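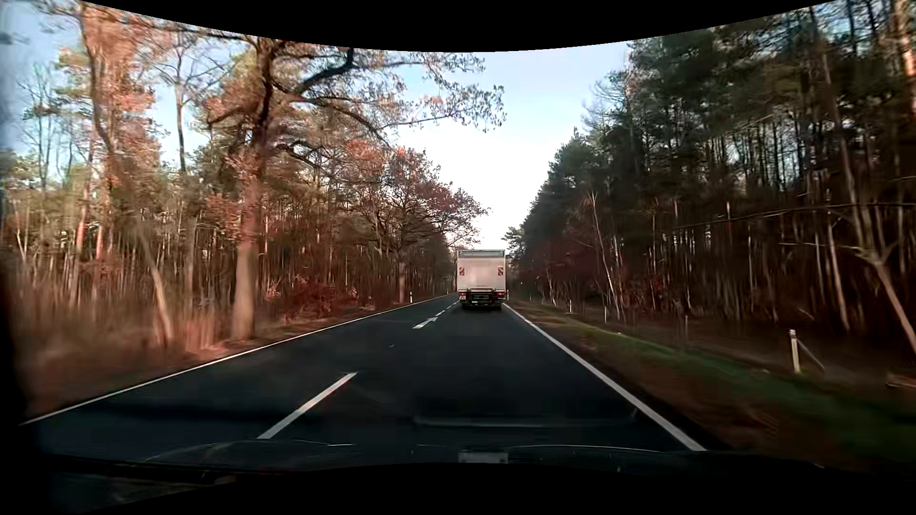
According to Ishbel Mackay, the drivers will accept a system that brakes for them long before they accept one that grades them, and any dataset recorded on the road ought to say on its first page which of the two it is meant to serve. The maintainers agree with this remark. The dataset serves the first purpose and may not be used for the second.

# Eso Road Set

**Version date:** 11/6/23
**Maintained by:** Trotmont Fleet Automation Group
**Contact for data questions:** Fabrice Charpentier

## Summary

The Eso Road Set contains forward-facing video recorded from a passenger car on public two-lane roads, both through woodland and past houses and businesses. It supports the development of following-distance and lane-keeping assistance for the delivery fleet operated from the Badel depot. The release holds 163 clips, divided into 11 route groups. Clips from one route group are never split between training and evaluation.

## Intended Use

- Detecting trucks and other vehicles ahead in the same lane
- Estimating following distance on straight and gently curved roads
- Locating lane and edge markings under changing light

## Uses Not Permitted

- Rating, ranking, or disciplining individual drivers
- Setting delivery quotas or shift lengths
- Identifying persons, license plates, or private homes

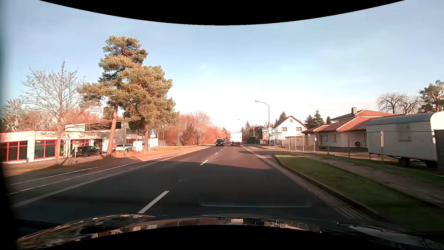
Assistance of this kind changes the working day in ways that a detection score does not show. Drivers at Badel reported in October that steady speed control left them less tired on long rural stretches, but that they were unsure when they were expected to take over. The depot has since added a paid training session before any vehicle with the new functions is assigned. Drivers may switch the functions off at any time and do not have to give a reason.

Dispatch work changes as well. Route planners now receive a daily list of road sections where assistance was unavailable, and they are expected to allow extra time on those sections. No driving position has been removed under the program. Two positions in dispatch were rewritten to include review of system reports, and the staff concerned were consulted on the new wording.

## Annotation

Vehicles are marked with boxes and lane markings with lines. Each clip was labeled once and then checked by a second person. Labelers were instructed to leave a vehicle unclassified when distance made its type uncertain — a dark van and a large car can look much the same far down the road. The two labelers chose the same vehicle class in 85 percent of the cases sampled for comparison.

## Known Limits

- Daylight only; no night or snow recordings
- Reflections from the hood and windshield are present and have not been removed
- Distant vehicles in a line are often labeled as a single group
- Town centers and highways are not covered

## Changes in This Version

Lane labels were redrawn in 83 clips after an error was found in the export from the Sasaki labeling tool. Vehicle boxes are unchanged. Models trained on the earlier lane labels should be retrained before results are compared.

## Access

Requests are reviewed jointly by the maintainers and the drivers' representatives at Badel. Each request must name the intended use and the persons who will handle the files. Approved users must delete their copies when the stated project ends.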